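Worktop maintenance, a thread. Mostly about sealing natural stone, and why the instructions on the bottle are less use than they look.

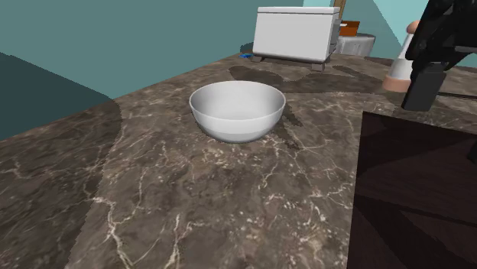

1/ Stone sold as "marble" in kitchen showrooms covers several different materials. True marble is mostly calcite. Calcite reacts with acid. Granite is mostly quartz and feldspar and largely doesn't. Find out which you own before buying any product.

2/ Simple test: one drop of white vinegar on an offcut, or on the underside near the sink cut-out. If it fizzes or leaves a dull spot, you have calcite. Do not do this on the top surface. People do.

3/ Two kinds of damage get mixed up. A stain is something that has soaked in. An etch is a place where acid has eaten the polish. Sealer slows the first. It does nothing for the second.

4/ So a freshly sealed marble top will still mark if you leave half a lemon on it. The sealer has not failed. It sits in the pores, and the polish is on top of it.

5/ Absorption test. Put a teaspoon of water on the clean, dry surface and leave it for 17 minutes. Wipe. If the stone has gone darker, it is taking in water and wants sealing. If there is no change, leave it alone.

6/ Eskil Bråten, who fitted ours, uses 15 and says the exact time is unimportant as long as you use the same one every year. I use 17 because that was what the oven timer said the first time and I have kept to it.

7/ Dark stone is harder to read. Test in daylight, in the morning if the window faces east, and look along the surface at a low angle.

8/ Over-sealing is more common than under-sealing. Excess product dries on the surface as a cloudy film, worst on polished stone. It comes off with more of the same sealer, rubbed in and wiped away before it dries.

9/ I have tried two impregnating sealers, Nelus and Brarkine. Nelus is solvent-based and smells for a day. Brarkine is water-based and needed a second coat. After 4 months the absorption test gave the same result for both.

10/ Brarkine's label says one bottle covers "up to" a figure I got nowhere near. Dense stone takes less, honed stone takes more. Buy the small one.

11/ Cleaning: warm water, a little washing-up liquid, dry cloth. No vinegar, no limescale remover, no cream cleaner. Most bathroom sprays are acidic.

12/ Oil stains: bicarbonate of soda mixed to a paste with water, spread thickly, covered with cling film, left overnight. Repeat. Ours took three goes in March.

13/ Tsutomu Shimada asked whether etches can be polished out at home. Light ones on marble, yes, with polishing powder and a damp felt pad. Deep ones need a stonemason. Try it in a corner first, as the sheen may not match.

14/ Joints are a separate matter. Sealer does not protect the resin, and very hot pans can open it up. Use a trivet.

15/ Will post the results for the honed sample when it has had its full year.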